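Arnard Shop and Science Sheets, Sheet 13
Reading level: grades 4 to 6

# The Shape of a Plastic Bin

A bin is a container with a floor, four walls, and an open top. A tray is the same thing with lower walls. There is no exact height at which a tray becomes a bin, and stores use both words for the same product. This sheet uses "bin" for all of them.

Most bins in homes and classrooms are plastic. They are made in one piece, with no glue, nails, or seams at the corners. Each part of the shape does a job, either while the bin is being made or while it is being used.

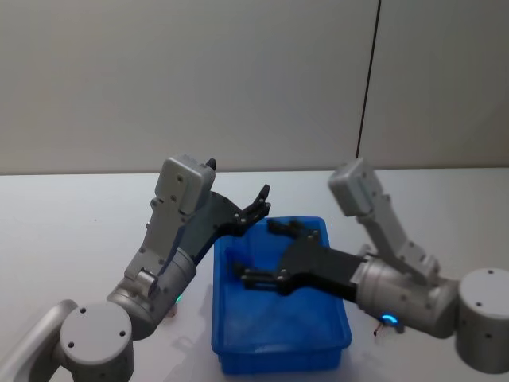
*Blue plastic tray on a white tabletop.*

## Words to know

- **Rim:** the edge that runs around the opening.
- **Wall:** a side of the bin.
- **Floor:** the flat part inside, at the bottom.
- **Mold:** a hollow metal form that gives melted plastic its shape.
- **Draft:** the small slant of a wall that lets a part slide out of its mold.
- **Pigment:** a powder or grain that adds color.

## How a bin is made

Plastic for bins arrives at the factory as pellets. A pellet is smaller than a pea. The pellets go into a heated tube with a large screw inside. The screw turns, pushes the pellets forward, and mixes them as they melt.

The melted plastic is forced into a closed mold. The mold has two halves. One half shapes the outside of the bin and the other half shapes the inside. The gap between them is the thickness of the wall. Cold water runs through channels in the metal, and the plastic hardens. Then the mold opens and the bin is pushed out.

This method is called **injection molding**. Bottle caps, combs, and many toy bricks are made the same way.

## Why the walls slant

Plastic shrinks a little as it cools, so a new bin grips the inner half of the mold. If the walls were perfectly straight, the bin would scrape against the metal the whole way out. With slanted walls, the bin comes free after it has moved a very short distance.

You can test this with two paper cups. Put one inside the other and pull them apart. They separate as soon as the inner cup rises. Now try to slide one cardboard tube out of another that fits it tightly. The sides rub until the very end.

The slant has a second use. Empty bins of the same model fit inside each other, which is called **nesting**. A supply closet can hold a tall column of nested bins in the floor space of one. When Drardale Elementary ordered item 2764 from the Clason school catalog, the bins came nested, with a sheet of paper between each pair so they would not stick.

Nesting and stacking are different. Nested bins must be empty. Stacked bins can be full, but they need a lid or a ledge for the next bin to stand on.

## Why the rim is thick

A thin sheet of plastic bends easily. Fold the same sheet near its edge and it becomes much harder to bend. Engineers say that the fold adds **stiffness**. Stiffness is a measure of how much an object resists bending.

On many bins the rim is folded outward and down. On others it is simply thicker than the wall. In both cases it keeps the long sides from bowing out when the bin is full. It also gives fingers something wide to hold. A narrow edge pushes all the weight onto a thin line of skin, and a wide edge spreads the weight over a larger area.

## Why the corners are round

A sharp inside corner is a weak place. When a bin is twisted or dropped, the force gathers at the corner and a crack can start there. In a rounded corner the force is spread along the curve.

Round corners also help in the mold, where melted plastic flows around a curve more evenly than around a sharp turn. They are easier to wipe, too. Sand and pencil shavings collect in a square corner, and a cloth does not reach all the way in.

## What kind of plastic

Turn a bin over and look for a triangle with a number inside. The number tells which family the plastic belongs to.

| Number | Name | Notes |
|---|---|---|
| 2 | High-density polyethylene | Slightly waxy feel. Also used for milk jugs. |
| 5 | Polypropylene | Stiffer. Handles warm water well. |

Other numbers exist, but these two are common for bins. Some bins have no mark.

Both of these plastics float. A solid scrap of either one will rise to the top of a bowl of water.

## Color

Plain pellets are milky white or nearly clear. To get a colored bin, the factory adds pigment before melting. The color goes all the way through the wall, so a scratch does not show a different color underneath the way it does on painted metal.

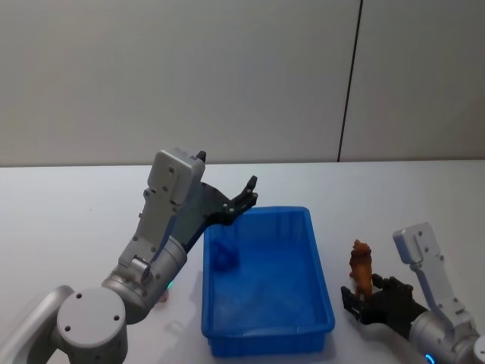
Color affects how quickly you can find an object. The eye looks for **contrast**, meaning a difference in lightness or color between an object and what is behind it. High contrast is fast to see and low contrast is slow. The small dark blue object near the left wall of the blue bin has low contrast, and you may find its lumpy outline before you notice its color. The bin itself has high contrast with the white tabletop. If you sort small parts, choose a bin that does not match them. White or pale gray works for most dark items, and a dark bin works for pale ones.

## Try it: the contrast test

You will need one blue bin, one white bin, a timer, and 13 blue buttons. The bins should be close to the same size.

1. Put all the buttons in the blue bin. Spread them over the floor.
2. Ask a partner to pick them out one at a time and drop them into a cup. Record the time.
3. Repeat with the white bin.
4. Switch jobs and do both tests again.
5. Write the four times in a table.

Keep the lighting the same for all four tests. A lamp that is moved will cast the shadow of the wall in a new place, and a shadow lowers contrast for anything lying in it.

## Try it: the stiffness test

Lay a sheet of paper across the gap between two books. Place a coin in the middle. The paper sags and the coin falls. Next, fold up both long edges of the paper by the width of one finger and crease them well. Lay it across the same gap and place the coin again. Add coins until it fails. The folded edges do the same job as the rim of a bin.

## Check your bins

Measure the width of a bin at the rim and again at the base, both on the outside. Subtract the smaller number from the larger. Divide by two to get how far each side wall leans in. Record the result next to the recycling number, if there is one.

Next sheet: Lids and Hinges (Thibodeaux reader, chapter 5)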